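Can a machine wipe a cupboard door yet?

I am asked this question by almost every relative at dinner, so I try to write down my answer one time.

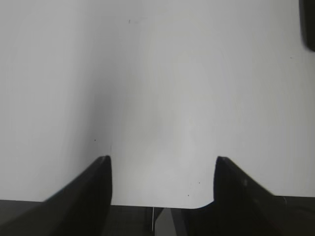

Gripper open, white surface in front, November.

My work is with arms and grippers, in a small workshop in Drolturberg. Before that I repaired washing machines for many years, and I think this second thing taught me more about chores. When people say "chore" they mean something easy. For a machine, a flat white surface is one of the least easy things I know.

Look at the white area and you find very little to hold on to with the eyes. There are a few tiny dark specks and some faint circular smudges, and a gray shade that goes down left of the middle. Is the shade dirt? A person knows in half a second that it is only a shade. Our program was not so sure, and in its first version it wanted to clean the shade also. It would have cleaned it until the evening.

The specks are a different problem. My colleague Branwen Rosser made a test with 52 panels, and she marked by hand every speck which she wanted to be removed. The arm did the wiping with a folded cloth. On 31 panels she was satisfied. On the others it left something, or it pressed so hard at the edge that the panel moved away. I was more disappointed than she was - she comes from shop floors and she says that the first week of a new employee is often worse.

What do I believe is possible today? Carrying a part from one known place to another known place, yes. Wiping a flat thing which is fixed well, almost. Taking a door from a pile, turning it, cleaning both sides and putting it down without a scratch, I would not promise this to anybody. A customer in Faltholm asked us for exactly this work, and I had to write him a long and polite letter.

At home it is still more difficult. In a shop the panel comes every time from the same side. In my kitchen the door is sometimes open, sometimes there is a towel on it, and the handle has jam. I measured one time how long I need for all the cupboard doors: around 77 minutes, with one coffee. The arm in our workshop would need a person standing beside it the whole time, and this person could as well take the cloth.

I will try again after the winter with softer pads on the fingers. If somebody has experience with glossy black fingers and reflections on white surfaces, please write me, I read everything, only slowly.

Contact | Copyright by the author, all rights reserved | Back to top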